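Section 4: Setting up an outdoor screening site

This section applies to all open-air venues used by the Dandbridge Short Film Festival, including the foreshore lawn and the Cuesta courtyard. It should be read together with Section 3 (Power and cabling). Site leads must hold a current copy on the day.

4.1 Before the screen goes up

1. Confirm the wind forecast with the festival office. Inflatable screens must not be raised if gusts above 40 km/h are expected before the end of the program.
2. Walk the site and mark any sprinkler heads, drains and uneven ground with yellow tape.
3. Place the screen so that it faces away from the setting sun. For August sessions, allow for the earlier sunset when checking the position.
4. Peg out the clear zone behind the screen. No seating, food stall or parked vehicle may be inside it.

CAUTION: Guy ropes must be fitted with reflective sleeves before the public is admitted.

4.2 Projector and sound

1. Set the projector table on level ground, 25 metres from the screen, and lock its legs.
2. Connect the Keva playback unit and load the test reel. Check focus at all four corners and at the centre.
3. Run the sound check at low volume first. Raise it only when both speaker stands have been weighted.
4. Confirm that subtitles can be read from the back row. If they cannot, move the back row forward.

Note: Visiting filmmakers may ask to view their opening titles at this stage. One viewing of up to two minutes is allowed for each film. 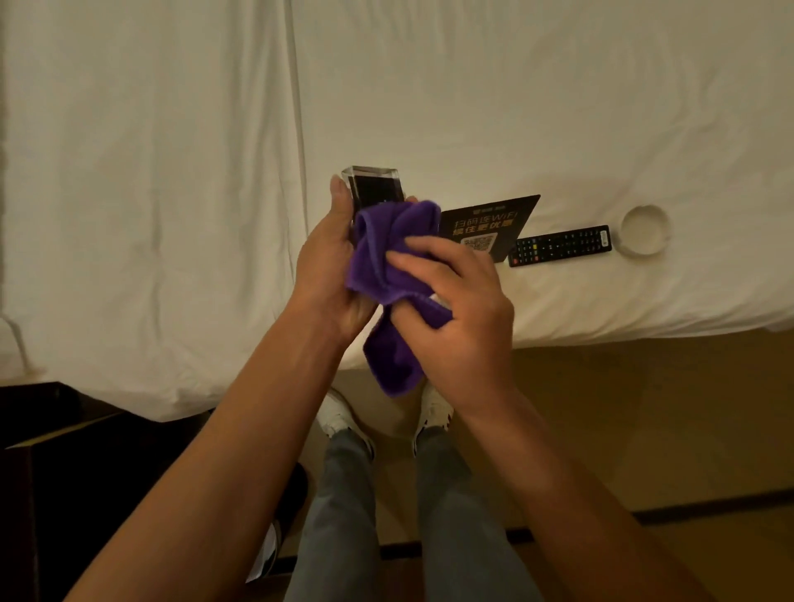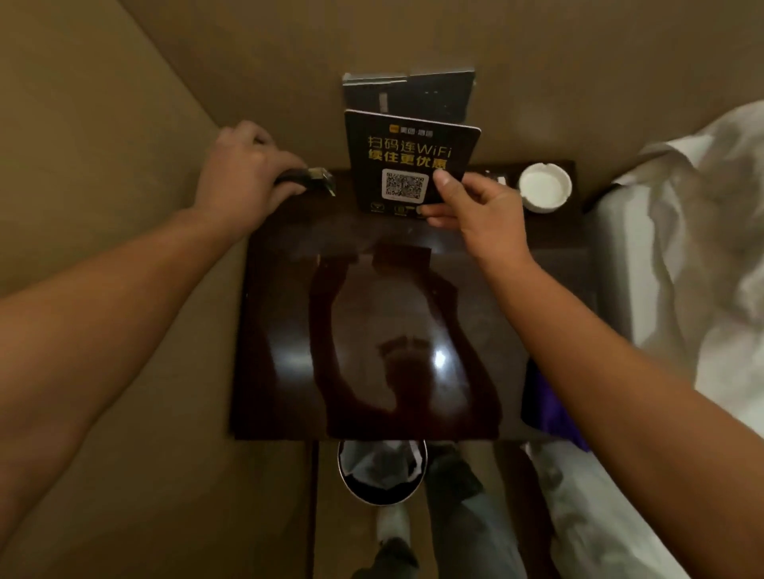

Ryan Goodall
Technical Operations Manager, Dandbridge Short Film Festival

4.3 Admitting the audience

1. Open the gates when the site lead gives the all-clear by radio, and not before.
2. Seat people using wheelchairs and their companions first, on the matting to the left of the centre aisle.
3. Keep the centre aisle free at all times. Picnic rugs may be placed in front of the first row of chairs only.
4. Close the gates at 2000 hours on the foreshore lawn. Latecomers are to be directed to the side entrance.

4.4 Rain and cancellation

1. In light rain, cover the projector and continue. The vents must stay open under the cover.
2. In heavy rain or lightning, stop the film, switch off power at the main board and direct the audience to the hall.
3. The decision to cancel rests with the program director, Hiyori Hirose, or her delegate.
4. Record the time of the stoppage in the site log — the film's distributor may ask for it.

CAUTION: Do not deflate the screen while anyone remains in the clear zone.

Pack-down is covered in Section 5.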